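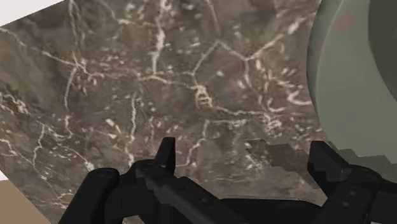
3.2 Fiber intake and fasting glucose

Figure 2. Fasting glucose by fiber intake, Gevitz cohort, adults under 60.

Diet diaries from 2,825 adults, Grodumthorpe clinic list. Collected in February, so salad and fruit probably low. Higher fiber went with lower fasting glucose – small effect, weaker once weight was added to the model. Diaries with gaps of over 9 days droped. Portion sizes self-reported, see Cowie and Moncrieff for teh coding rules. No claim about cause.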